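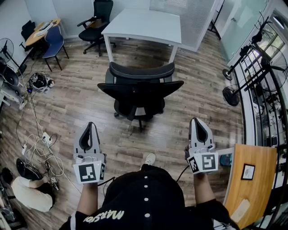

Fig. 4. Mesh chair with curved headrest, back view. White table behind it.

4. Setting up the desk chairs and the white table

Read section 3 first if the crates are still taped. This part covers the mesh task chair (with headrest), the second black armchair and the rectangular table. Round table and blue chair are in section 5.

Before you start

Clear the floor. Bags, cords, packing foam, all of it over to one wall. You need enough open floor to lay the chair on its side and walk round it.
Check the parts bag against the packing slip. Short a part? Stop, call Dratton, don't swap in a bolt from the other chair. The threads look the same and they are not.
Wood-plank floors: use the Gorkex soft casters. The hard ones are for carpet and will leave tracks inside a week.

4.1 Chair base

1. Turn the five-spoke base upside down on a blanket.
2. Push a caster into each spoke. Hard push, till it clicks. No hammer.
3. Flip the base over. Roll it once each way. If one caster drags, pull it and reseat it.
4. Drop the gas lift into the center hole, wide end down.
5. Slide the cover over the lift. Goes on one way only.

CAUTION – never heat, drill or open the gas lift. It is under pressure.

4.2 Seat, arms, back

1. Seat face down. Bolt the tilt plate on with the arrow pointing to the front edge. Finger tight for now.
2. Arms next. L goes left when you're sitting in it, not when you're looking at it from the back. People get this one wrong alot.
3. Stand the mesh back in its slot, two long bolts, washers under the heads.
4. Now tighten everything, a bit at a time, corner to corner.
5. Set the seat on the lift and sit down firmly. Your weight locks it.

Note: the second black chair has the same tilt plate. Do 4.2 again for that one and skip 4.3.

4.3 Headrest

1. Slide the headrest stem into the bracket at the top of the back. Curve faces foward.
2. Sit up straight and move it till it meets the back of your head, not your neck.
3. Tighten the knob by hand.

Don't lift or drag the chair by the headrest. Bracket is not made for it. Push from the backrest or pick it up by the base.

4.4 White table

1. Top face down on the blanket. Legs on, one per corner, bolts loose.
2. Two people to turn it over – the legs are thin and will bend if you tip it on one edge.
3. Stand it where it's going to live, then tighten. Tightening first and moving after is how you get a wobble.
4. Press on each corner. If it rocks, screw the foot down a turn and try again.
5. Leave the top bare until the legs are tight. Screens and lamps come last.

Clean the top with a damp cloth. No scouring pads.

4.5 Placing

Chair in front of the table, room to roll back without hitting anything. If there's a glass partition with blinds behind the second chair, leave 20 inches so the backrest doesn't knock it when somebody leans. Standing fans: keep the cord along the wall, never across the rolling area. Casters chew through cords.

4.6 After two weeks

Retighten the arm bolts and the back bolts. Once more at the end of the second month, then whenever it creaks. A creak that stays after tightening is most likely the tilt plate. Order part 3000 from the Ishida list (part 1000 is the old plate, won't fit the mesh chair).

Questions on this section go to Archana Thakur, Grokedik fit-out desk. Have the packing slip number ready.

Section 4 revised 8 February 2024. Throw out the January sheet, the arm drawing was flipped.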